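Hedlund House Residents' Association
Minutes of the October meeting, guest room and linen

Chair: Kasun Cassim
Present: 8 members. Apologies: 5.
Meeting opened at 6 p.m.

1. Previous minutes
Approved with one correction. The Osari mattress pad was "delivered," which is a different thing from "installed." The Chair asked that the two words be kept apart from now on.

2. Folding and the linen routine
The linen group reported that the new folding routine is "going well." The Chair asked what that was based on. The group said general impressions. The Chair asked for something better by next time.
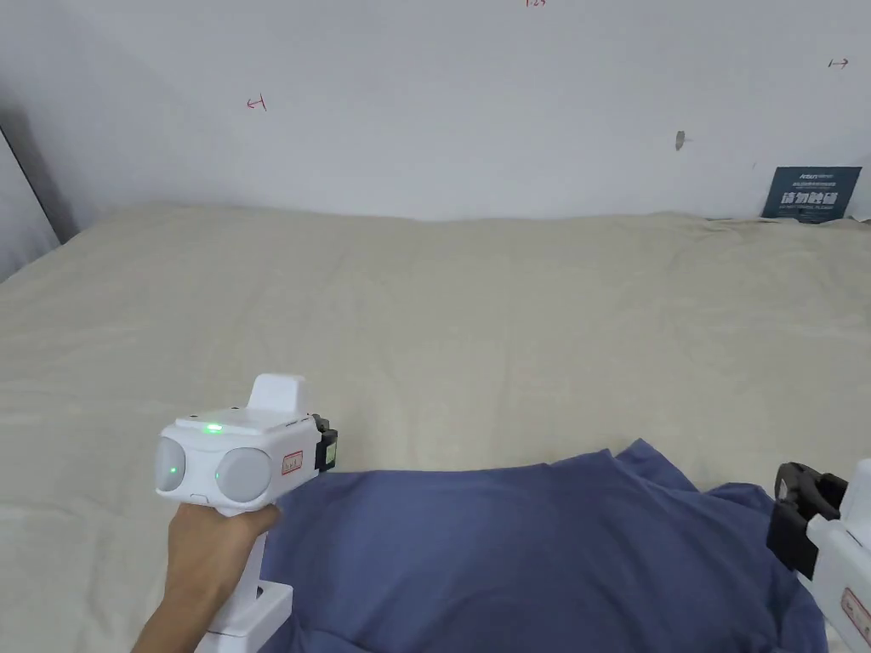
Small items remain the sticking point. The routine covers sheets and pillowcases and is silent on everything else. A bunched-up blue cloth on a beige sheet, shirt or towel, was raised as a fair test, and two members gave two different methods for folding it. The Chair remarked that a routine with two answers is a suggestion. The group will write down one method, on one page.

3. Signs and wall marks
A member proposed more signs in the room. Several doubted that anyone reads the ones we have. Repainting was also discussed. Rollance quoted $50 for touch-up paint, labor extra, and would not say how much extra. No decision until they do.

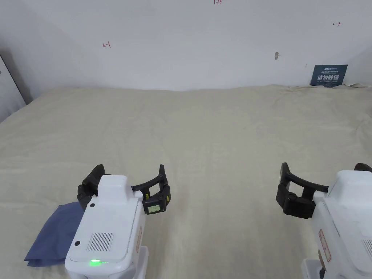
Item 3: dark blue sign against the wall, red marks on the white paint, folded blue cloth in front.

It was agreed that whoever wants a mark kept should say so before any painting. Proposal for more signs: 2 in favor, 6 against. Not carried.

4. Bedding
Primel offers a duvet it calls "wrinkle-free." The Chair asked whether anyone present had ever owned a wrinkle-free duvet. There was no reply. The sales sheet gives no washing instructions, and the price is good only if we order 5.
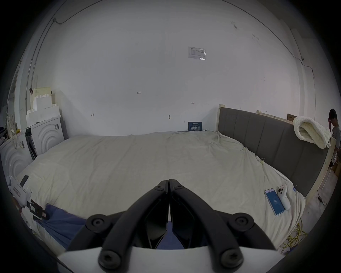
One member felt we should buy a single duvet and see how it holds up through the winter. Primel will be asked if they sell singles at all. Until there is an answer in writing, the present bedding stays in use and gets straightened by hand after each use.

5. Action items
Linen group: one-page folding method.
K. Cassim: labor cost from Rollance, in writing.
K. Cassim: Primel, single duvet and washing instructions.
Osari pad: install it, then report it as installed.

Meeting closed at 7:50 p.m.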